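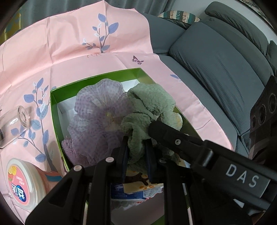

Pondum is a program for reading the yearly accounts of a pension fund, and I have used it since March for the fund of the town workers in Trurnireo, where I am a member myself. Our fund publishes everything it must publish, but the costs stand in many different notes and some of them are counted under investments. It is like the soft green cloth in the box with the flower: the upper part is round and fuzzy, and the lower part twists into so many creases that you cannot say where one fold stops. Pondum tries to pull these notes flat into one table.

The program is made by Genby and costs 35 pounds for one year. I paid for it with my own money. Installing was easy. You load the accounts as PDF files, and Pondum marks each line which it believes to be an administration cost, a manager's fee or a benefit payment. You must then accept or change the marks. For the accounts of one year this took me a whole evening, and for the older scanned years much longer.

What I like most is the comparison page. It puts the years side by side and shows the cost for each member. The fund has 3,620 members, of whom 1,964 already receive a pension, and Pondum keeps these two groups apart. In my old spreadsheet I had always mixed them, so I was a little ashamed when I saw the correct figure.

I am less satisfied with the forecast. You may change the expected return and the wage growth, but the mortality table is fixed and the manual does not name its source. For a serious question about underfunding I would not trust it. I wrote to Genby about this and received a polite answer that the table will be possible to choose in a later version. There was no date in the answer.

Two smaller complaints. The notes you write beside a line may have at most 2,000 characters, and they are not printed in the report. Also, the program wants a full stop for decimals, while our accounts use a comma, and so one fee became far too large before I noticed the mistake. Please check the totals against the signed accounts every time.

I also tried the Hjaltadóttir workbook, which is free. It has better explanations of the actuarial words, but you must type in every number by hand. If you look at one year only, I would take the workbook. For ten years of accounts I will stay with Pondum, and I have renewed it for the next year.

23 July 2023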